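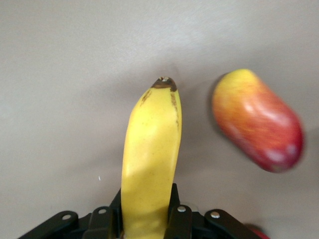

Fruit ripening

Ripening is the last stage in the growth of a fruit, when it becomes softer, sweeter and more pleasant to eat. Color, smell and texture usually change over the same period. In the wild, these changes attract animals, which eat the fruit and spread the seeds.

Types

Fruits are commonly sorted into two groups. Climacteric fruits, such as bananas, mangoes, apples, pears and tomatoes, can go on ripening after they are picked. Non-climacteric fruits, such as grapes, cherries, strawberries and oranges, change little in sweetness once they leave the plant. The division is not strict, and some melons have been placed in both groups.

Process

Climacteric fruits give off ethylene, a gas that acts as a plant hormone. A small amount of ethylene causes the fruit to make more of it, and breathing in the tissue rises sharply. Enzymes turn starch into sugar and weaken the cell walls. Green chlorophyll breaks down, and yellow pigments that were already in the peel begin to show. In bananas, small brown spots often appear on the yellow peel as ripening goes on.

Storage and trade

Bananas are harvested green and shipped cool, generally at 13 to 14 °C. Lower temperatures can damage the peel and turn it gray. On arrival they are placed in closed rooms and treated with ethylene for a day or more. Apples tolerate much colder storage and may be kept for months in air that is low in oxygen.

At home, a paper bag traps ethylene and speeds ripening. Refrigeration slows it, though the peel of a banana will darken in the cold while the flesh stays firm.

Traditional methods

Before ripening rooms came into use, growers in many regions buried green bananas in lined pits or hung them over smoky fires. Smoke contains small amounts of ethylene. Mangoes were packed in straw, and still are in some villages.

See also: Ethylene, Food storage, Postharvest losses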